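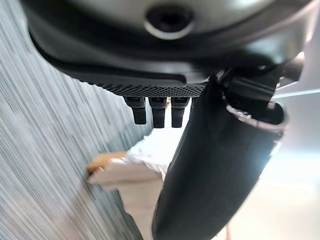
Duygu Oral asked why the wrist view gets its own network at all, when the overhead camera already tells the planner where the cloth is. The overhead camera gives a position good enough to start a reach. It can't see the last part of the approach, when the hand covers the target.

Week 2 notes - camera input and the control loop

The Plarnura stack splits into two processes. The perception process reads the wrist camera and writes a grasp point with a time stamp. The control process runs at 290 Hz and reads whatever point is newest. If the point is older than 60 ms, the controller holds position and waits.

Keep the two apart in your code. Students who call the network from inside the control loop get a jerky arm, and the log fills with missed deadlines.
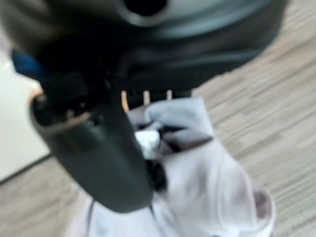 The hold state also needs a way out. In the lab version it goes back to the planner after a timeout, and the planner asks for a new approach from the overhead camera. Set the timeout in the config file, never in the controller itself.

Cloth has no fixed shape, so the grasp point is given in the gripper's own coordinates - check the sign of z before you send anything to the arm.

For October: run log 657 through the replay tool and mark every place where the controller enters hold. Hand in the marked file and your config.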